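Search this site Enter keyword Go

Event Permits and Public Assemblies: Frequently Asked Questions

These answers cover marches, rallies and standing demonstrations within Statwood city limits. They apply to applications filed from November onward.

Who needs a permit?
Any group that plans to occupy a traffic lane or use amplified sound. Gatherings that stay on the sidewalk and leave a clear path for pedestrians do not need one.

How early must I apply?
File 11 business days before the event. Events expecting more than 3,000 people must attend a route meeting with the traffic office. Late filings are reviewed only when the event responds to recent news.

Can an application be refused because of the message?
No. Reviewers see the route, start time, expected attendance and equipment list. The stated purpose is optional and is stored on a separate page.

What happens under a public health order?
A health order may limit attendance or require spacing. Existing permits stay valid but are amended to match, and the organizer receives the amended copy by email. If the order bans gatherings outright, the permit is suspended and can be moved to a new date without a second fee.
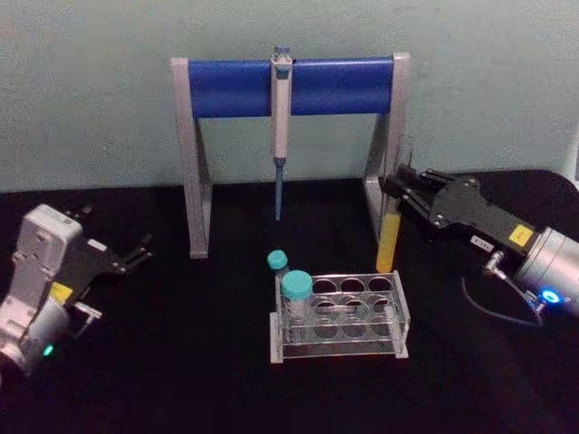
Are vehicle convoys treated as marches?
Yes, if they travel below the posted speed or depart as a group. Form 17 replaces the standard route form. Horns count as amplified sound after 9 p.m. — this rule also applies to parked vehicles.

Can the route pass the hospital?
Ndung'u Avenue is closed to assemblies between Flinar Street and the ambulance entrance. Use the marked detour on the route map.

How do I appeal a refusal?
Write to the permit office within 2 business days of the decision. Include the application number and any proposed change of route or time.

Comments

Akinyi Wanyama: Does the sidewalk rule cover a folding table? We were told two different things at the counter.

Kipchumba Kinyua: The table needs its own form. Ask for the street furniture one.

Akinyi Wanyama: Thanks, found it under Licensing.

Contact the permit office | Copyright City of Statwood | Back to top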